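BRUNITIER HOUSE RESIDENTS' ASSOCIATION
Minutes of the March meeting

Present: Nneka Edet (chair), Wael Sqalli, Loubna Ghoneim, Said Hajji. Apologies: Yasmine Ait Ali.

3. Service charges
The balance of 1063 euros was noted. The quotation from Pons for cleaning the stairwell was accepted.
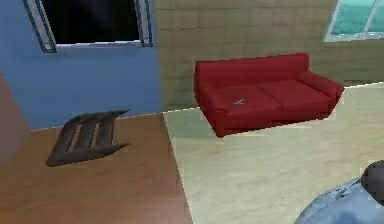

Loubna Ghoneim asked that the Pons contract be limited to one year, with two months' notice on either side. Agreed.

4. Parking
The request from Jumulmont for access to the rear yard was deferred. Mr Hajji to reply in writing.
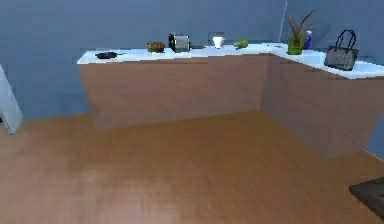

Kitchen, white worktop and wooden floor.

5. Any other business
None. The meeting closed at 11 a.m.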